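Clear plastic cover sheets gone cloudy with scratches – clean, polish or replace?

Posted 15 January 2020 by drawerliner
Home & Storage board, Stollus Community Help
616 views

I have a set of clear plastic sheets that I use as covers on open storage bins in my workroom. Each one is 22 inches long and just lies on top of a bin so I can see what's inside without lifting anything. They came with the bins, which are Brarkareck ones and no longer sold. The sheets have gone cloudy over the years. Washing in dish soap took off the dust and some tape residue, but they are still hazy when dry. If I wet one it looks almost new until the water runs off.

I've been wiping them with paper towels and a spray glass cleaner, and they get stacked on top of each other whenever I need to get into several bins. I don't know what kind of plastic it is. It bends a bit and springs back. There are no markings on any of them.

What I want to know is whether this is something I can clean off, or whether it is all scratches, and if it's scratches, whether polishing is worth the trouble. I would like to keep them if I can. Replacements cut to size were quoted to me at more than the bins cost.

benchandbin

If it looks clear when it's wet and cloudy when it's dry, most of what you have is fine scratches. The water fills them in and the light goes straight through again. Dirt doesn't usually behave that way. Some of it could still be residue from the glass cleaner, so do one more proper wash before you decide anything.

Rinse the sheet first under running water, both sides, so any grit floats off before you touch it. Then lukewarm water with a few drops of dish soap, and your bare hand or a very soft cloth. Rinse again and shake it, then blot with a clean cotton T-shirt. Don't rub it dry. Stop using the spray unless the label says it is safe on plastic. Cleaners with ammonia can haze some clear plastics, and you don't know what yours is made of.

Once it's dry, check it properly before buying polish. Looking straight through a sheet doesn't tell you much.

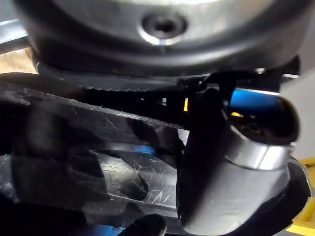 Fine scratches show best when the sheet is tilted and there is light on it, so move it around until they stand out. On a piece like the one in the photo they come up white, and there are so many of them that the plastic looks streaked, worst through the middle and lower down toward the center. You can still make out darker shapes and a bit of blue in it, so it hasn't gone completely cloudy. Yours may be better or worse, but if that's the general look, I would try a polish on one sheet and see. Then drag a fingernail slowly across the worst area. If the nail glides over, polish has a fair chance. If it catches, that scratch is too deep for polish alone and you would be into wet sanding.

For the polish I use Tiltari plastic cream, the one in the small tub. Any polish sold for clear plastic should do. Put the sheet on a folded towel on a flat table. Use a small amount on a soft cloth, light pressure, small overlapping circles, and do an area the size of your palm at a time. Wipe off with a second clean cloth. Two or three passes. If there's no change after three, more passes won't help. Do both sides – people often do the top and forget that the underside has been sliding on the bin rim the whole time.

Try it on a corner first and leave it overnight. If the corner looks dull or feels sticky the next day, that polish is wrong for that plastic.

Buzatu22

I wouldn't bother for storage bins. You only need to see whether it's the bin with the tape or the bin with the string. Put a label on the front and use the sheets as they are.

If it really bothers you, turn them over, or swap the worst ones to the bins you hardly open. Toothpaste works on some plastic but I made one of mine worse with it.

lidsandtrays

Agree with the first reply on washing and polishing. I would add something on sanding, as it got mentioned. I did a single sheet in December by hand with wet paper, going through the finer grades in order and then polish. It took a whole evening and it came out clear in the middle and wavy near two of the edges. I would not do a full set that way. If you do try it, keep the paper wet, rinse between grades, and don't start any coarser than you have to. I started at 210 and should have started much finer – most of the evening went on getting those marks back out.

The bigger thing is how you store them afterward. Stacking bare sheets face to face is what does the damage, along with the paper towels. What I changed:

Stand them on edge in a rack or an upright file box when they're off the bins.

If they have to be stacked, put a piece of soft cloth or clean tissue paper between each one.

Lift them off the bin, don't slide them. Stick-on felt dots at the four corners of the rim help with that.

Dust with a damp microfiber cloth that gets used for nothing else. Dry dusting grinds the grit in.

Some sheets have a thin protective film when new. If you do end up replacing any, leave the film on the underside until you've finished fitting them. Some local plastics suppliers sell offcuts cheaper than cut-to-size, and the thinner stuff can be scored and snapped at home with a utility knife and a metal ruler.

Comments (4)

drawerliner: Thanks all. Washed one again and no difference, so it's scratches. My nail doesn't catch anywhere except one line near the end. Will try the cream on the worst sheet.

benchandbin: One line is fine, leave it alone. Polish the rest.

pegboard146: Does the cream leave a smell? I keep fabric in mine.

lidsandtrays: Mine did for a day or so. I washed it with soap after and let it air before putting it back over anything.

Contact the moderators | © 2020 Stollus Community Help | Back to top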